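Help > Children's Sizes > Questions about buying shoes and boots for small children

Reading time: 5 min

Shop Repairs Sizes Visit us Contact

Questions parents ask us about children's shoes

We are a small family shoe store, Lưu Shoes, with one shop in Kirkport and a smaller one in Prenby. My mother started in the Kirkport shop and I grew up between the shelves. Parents ask us many of the same questions every season, so I have written down the answers I give at the counter. If your question is missing, please write to us and I will add it.

How do I measure my child's feet at home?

Put a sheet of paper on a hard floor, against the wall. Let the child stand on it with the heel touching the wall and the weight on both feet. Make a mark in front of the longest toe, which can be the second one, and measure from the edge of the paper to the mark. Do both feet and use the longer number. The afternoon is a better time than the morning, because feet become a little bigger during the day.

If the child curls the toes when the pencil comes near, draw the line from the side. Many children do this, and it makes the measurement too short.

How much space should there be in front of the toes?

For everyday shoes we leave the width of an adult's small finger. Less than half of that and the shoe is already small. More than a finger and the foot slides forward, and the child begins to hold the shoe with the toes when walking.

Can I buy one size bigger, so they last longer?

One size bigger is usually fine for rain boots and winter boots, where a thick sock takes the extra space. Two sizes bigger I do not recommend for anything. The child will trip, and the place where the shoe should bend is no longer under the place where the foot bends.

How often should I check the size?

For a child under three, every two months. From three to six, every three or four months. After that, two times in the year is enough for most children, for example in April and again before school begins. Children do not always complain when a shoe is too short, so please do not wait for that.

My child's feet are between two sizes. What do you suggest?

Take the bigger one and try a thin insole under the foot. When the foot has grown, remove the insole. We cut insoles in both shops while you wait.

Why is a size 26 in one brand different from a size 26 in another?

The number is a guide only. Each factory has its own form for the foot, and some measure the inside of the shoe and some the form. This is the reason we write the inside length in centimeters on the box label. In our own line, Dratotow, a size 26 is made for a foot with a little width at the front. For a narrow foot I would show you something else first.

Which rain boots are easiest for a child to put on alone?

Boots with a wide opening, and with loops or handles that are large enough for the whole hand. The child sits down, holds a handle in each hand and pulls while pushing the heel. Small loops made for one finger are difficult with cold hands. A lining that is smooth also helps a lot — a fluffy lining catches the sock and turns it around. 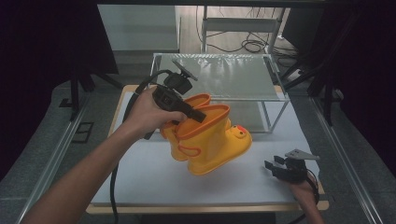
For left and right, my colleague Salamatu Okafor has a trick which I now teach to everyone. Take one round sticker, cut it in two halves, and put one half inside each boot, near the inner edge. When the boots stand the correct way, the halves make a full circle. It works from the age of two and a half, more or less, and it is cheaper than the special labels.

Can my child wear rain boots all day?

I would prefer not. Rubber does not let air through, so the foot gets damp from the inside also when it is dry outside. For kindergarten, send a pair of normal shoes in the bag and let the child change. If the boots must stay on for a long time, give wool socks and a second pair of socks for after lunch.

How do I dry wet boots?

Take out the insoles first. Fill the boots with newspaper and change the paper after one hour, then leave them in a room with moving air until the next morning. Please do not put them on a radiator or close to a fire. Rubber becomes hard and will crack at the ankle, and this we cannot repair.

How do I clean them?

Lukewarm water, a soft cloth and a drop of dish soap. For the white powder that sometimes appears on natural rubber, rub with a very small amount of silicone spray on a cloth. The powder is not dirt and not a fault, it comes out of the rubber when it is stored.

Are used shoes bad for my child?

Used rain boots are fine if the sole is flat and the inside is clean. With used everyday shoes I am more careful. Look at the heel from behind — if it leans to one side, leave it.

Can I return shoes that do not fit?

Yes, within 14 days, if they were worn only inside the house. Try them on a carpet. Sizes up to 40 can be exchanged in both shops; sizes 41 and 42 are kept in Kirkport only.

Do I need an appointment for measuring?

No. Measuring is free and you do not have to buy. The week before school starts is very full, and then it is better to come before ten in the morning.

Thoa Lưu, Kirkport shop

Back to Help Size chart Repairs Opening hours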